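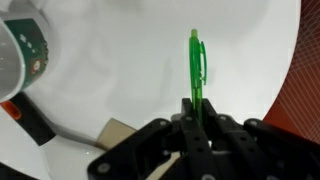 Meeting Minutes — Safety and Faults

Plusavham Robotics Group, Darnden
Monday, August 12, 2024
Present: six members. Apologies: none.

1. Minutes of the last meeting

Accepted with one change. The spare gripper fingers were ordered in April, and the earlier minutes gave the wrong month.

2. Gripper release fault on the Putex arm

The meeting went through the log for the pick and hold work. The arm had run 1,385 cycles since the last service. In two of those the gripper opened partway through a lift with no open command in the log, and the object fell to the table. The first drop was put down to a poor grip and the run was carried on. The second came later the same day and the run was stopped.

After the second drop the operator reached in to pick up the object while the arm was still powered. The arm went on to its next position and the gripper closed close to the operator's hand. There was no contact and no injury. It was agreed to record this as a near miss, and the form has been filled in.

The stop button was tested afterwards and worked. It was on the far side of the operator at the time — out of easy reach for anyone leaning over the table.

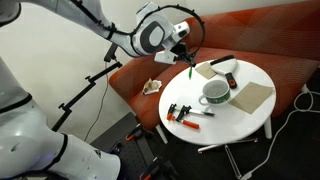
Arm and gripper at the round table.

3. Likely cause

Not settled. The gripper controller shows a short loss of signal at both drops. Two ideas were put forward: a worn connector at the tool end, or a setting in the Abella driver that opens the gripper when the connection comes back. One member thought the cable was being pulled at full reach and asked for it to be checked along its whole length. The other view was that a cable fault would have shown up more often than this. Both will be looked at before anything is replaced.

It was noted that the driver was updated shortly before the run and that the old version is still on the shared drive.

4. Agreed for now

The arm is not to be used for pick and hold until the cause is found. Slow jogging for fault finding is allowed with two people present, one of them at the stop button.

Power to the arm goes off before anyone puts a hand over the table. Pausing the program does not count.

Any drop ends the run and goes in the log, even if it looks like a bad grip.

The stop button is to be moved to within 300 mm of the operator's usual position.

5. Actions

Check the tool-end connector and the full cable run — hardware lead.
Go back to the old Abella driver and repeat the test with soft objects only — software lead.
Move the stop button and add the power-off rule to the start-up sheet — safety officer.
Send the near miss form to the Darnden site office — secretary.

6. Other business

The request for a second set of finger pads was held over. The meeting will take it up once item 2 is closed.

Next meeting: date to be set when the cable check is done.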